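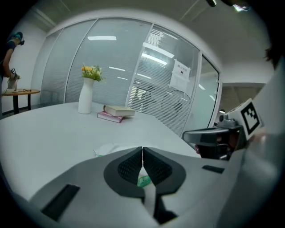
Stand: Juni. Die Spaltennamen sind seit der letzten Fassung unverändert, die Ortsangaben wurden vergröbert.

# Kundeck-Fledermausrufe

Datensatz mit Ultraschallaufnahmen frei fliegender Fledermäuse aus dem Gebiet Kundeck, dazu Rufannotationen auf Ebene der Einzelsequenz. Gedacht für das Training und den Vergleich von Verfahren zur Ruferkennung. Für Bestandsschätzungen ist der Datensatz nicht geeignet - die Rufaktivität lässt keinen Schluss auf die Zahl der Tiere zu.

## Inhalt

- `audio/` - WAV-Dateien, mono, eine Datei pro Sequenz
- `labels.csv` - Annotationen
- `standorte.csv` - Standorte, vergröbert
- `ausschluss.txt` - Dateinamen, die beim Training ausgelassen werden sollten

Enthalten sind knapp 1000 Sequenzen von zwei Standorten, einem Waldrand und einem Teichufer. Die Verteilung ist ungleich, am Teichufer wurde deutlich mehr aufgezeichnet.

## Aufnahme

Verwendet wurden Rekorder vom Typ Filari mit externem Mikrofon, montiert an Holzpfählen. Die Aufnahme startet bei Überschreiten der Triggerschwelle und endet nach einer festen Nachlaufzeit. Betrieb von Sonnenuntergang bis Sonnenaufgang. Zeitstempel liegen durchgehend in UTC vor, auch im Dateinamen.

Die Gehäuse stammen von Asfaw. Am Waldrand wurde das Mikrofon während der Saison getauscht; betroffene Dateien tragen in `labels.csv` den Wert `mic_b`. Der Frequenzgang weicht oberhalb von 70 kHz erkennbar ab. Eine Korrektur wurde nicht vorgenommen.

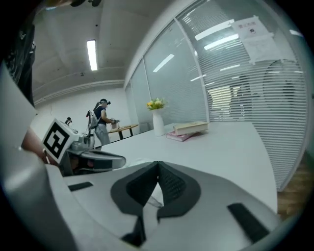
*Zwei Greifer mit hellem Gehäuse, vorn die schwarzen Polster der Finger.*

## Annotation

Vorsortierung mit Stanero, danach manuelle Durchsicht am Spektrogramm. Jede Sequenz wurde von zwei Personen unabhängig bewertet. Bei abweichendem Ergebnis gilt die gröbere Kategorie, also Gattung statt Art.

| Spalte | Typ | Bedeutung |
|---|---|---|
| `datei` | String | Dateiname ohne Pfad |
| `standort` | String | `wald` oder `teich` |
| `taxon` | String | Art, Gattung oder `unbestimmt` |
| `ruftyp` | String | `ortung`, `sozial`, `fang` |
| `mikro` | String | `mic_a` oder `mic_b` |
| `konsens` | Bool | beide Bewertungen identisch |

Rufe der Gattung *Myotis* sind grundsätzlich nur auf Gattungsebene angegeben. Überlagern sich mehrere Tiere, bezieht sich `taxon` auf den lautesten Ruf.

## Bekannte Einschränkungen

- Laubheuschrecken lösen im Spätsommer häufig den Trigger aus. Der größte Teil ist entfernt, Reste stehen in `ausschluss.txt`.
- Leise rufende Arten wie das Braune Langohr sind unterrepräsentiert.
- Nächte mit Dauerregen fehlen vollständig, die Rekorder waren dann abgeschaltet.
- Die Teilung in Trainings- und Testdaten sollte nach Nächten erfolgen. Bei zufälliger Teilung landen Rufe desselben Durchflugs in beiden Mengen.

## Standortdaten

Quartiere sind nicht verzeichnet. Anfragen nach genauen Koordinaten werden nicht beantwortet.

## Kontakt

Chukwuemeka Akinola. Fehler in den Annotationen bitte mit Dateiname und Zeitposition innerhalb der Sequenz melden, ein Screenshot des Spektrogramms genügt nicht.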